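Workshop notebook, September
Posted by Mitali Howlader
2 comments | 14 shares

Block bin, second morning. I am so pleased with this bin! It came out of the Kodstead scrap pile with a tall back panel and folded corners, and I was ready to cut it down, but Zixuan talked me out of it and he was right. The high back gives you something to lean the lid against and keeps the paperwork off the blocks.

Cleaning first. I went over the floor with a gray pad and dish soap. The whitish scratches are in the metal for good and I've stopped minding them. The dark patch in the middle of the inner back wall is another story. Two goes with the pad, one with baking soda paste left on through lunch, and it's still there. If anyone at Plerkness has a trick for old stains on sheet metal, please write it in the margin.

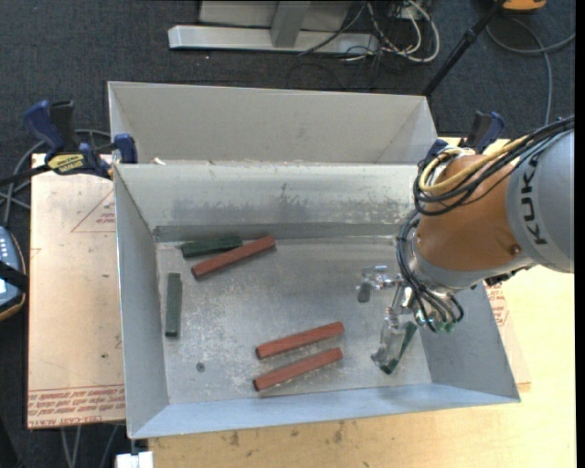 Then the blocks, red and dark green, three of each for now. I love these two colors against bare metal, you can tell them apart from clear across the room even with the overheads off. Mine are cut to 122 mm, and I want to try a shorter set at 88 to see how differently they settle. The long ones like to end up leaning at all sorts of angles, and a pair will sometimes come to rest nearly side by side with a thin strip of floor between them (very satisfying, no idea why).

Paint notes: the Hundadow red went on beautifully, one coat and done. The green wanted a second coat and a light sanding in between. Ends were painted last, standing up on nails, and I'd do it that way again.

Still to do:
- file the left front corner, it caught my sleeve
- wipe down the ledges, scraps keep collecting up there
- ask Peng for more of the same stock before it's gone
- cut the short set

Comments

Zixuan Meng: Told you about the back panel! Try lemon juice on the stain, but test it on an offcut first.

Mitali Howlader: Offcut is soaking now. Smells great in here.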